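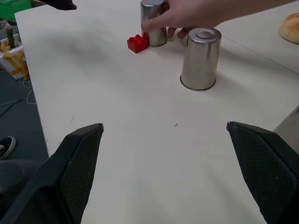

Steel Cups, One Red Brick and a Bun
January 1, 2022

Happy New Year from Nultbridge! I have wanted to put up a page about the cup game ever since December, when Piroska Vida taught it to me over a very long coffee, and now I finally have something to show. If you came over from my Takács bakery gallery, welcome, and yes, there is bread in this one too.

You probably know the game. A small thing goes under a cup, the cups get shuffled, somebody guesses. We play with two steel cups turned upside down and a red toy brick, the little kind with four studs on top. I tried a walnut for a while but it rolled off and I spent more time under the table than at it. The brick stays where you put it, and the red is easy to find again on a white table (I lose things on white tables all the time, don't ask about my earrings).

Two cups sounds too easy, I know. Piroska says three is the proper number and she's probably right. But try it with someone who shuffles fast and talks to you the whole time! I kept score in the back of my recipe notebook all through the holidays, every guess, hers and mine, and we got to 1,181 before I ran out of pages. I'm not going to tell you who was ahead.

The cups themselves are the plain steel sort with no handle. I like them much better than paper ones. They have a bit of weight, they slide nicely, and you get those soft gray reflections down the sides that I can never get right with a pencil. Upside down they have a neat round ring on the base, and I've grown very fond of that ring. I was half hoping for scratches so I could cheat.

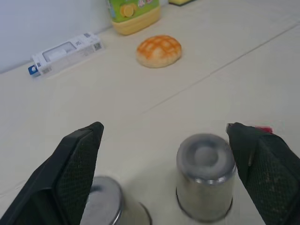
And then there's the bun. House rules say there has to be something worth winning, and a round golden bun is worth winning in my book. Anikó Fodor plays for raisins, but I think raisins make people careless. With a bun on the table everybody goes quiet and watches the hands.

A few things I've picked up, in case you want to play at home:

Lift the cup straight up. If you tip it toward yourself the other player sees the brick before you do.

Keep the bun out of the shuffling area. Crumbs get under the rims and then the cups squeak and catch, and you have to stop and wipe everything down.

Watch out for joins in the table. A cup going over a seam makes a tiny click, and Piroska listens for it. She has ears like a bat.

Let kids do the hiding first. They love it, and they look right at the correct cup every single time, so you can decide for yourself whether to be nice.

My last gallery, the one with the Gornon market stalls, got 769 visits, which made my whole week, so thank you to everyone who stopped by and to the person who wrote in about the plum jam. I'm still looking for that recipe! Next up will be the window displays in Nallel, if the weather lets me get there. Comments are open below as usual, and if you have a better prize than a bun I would love to hear it.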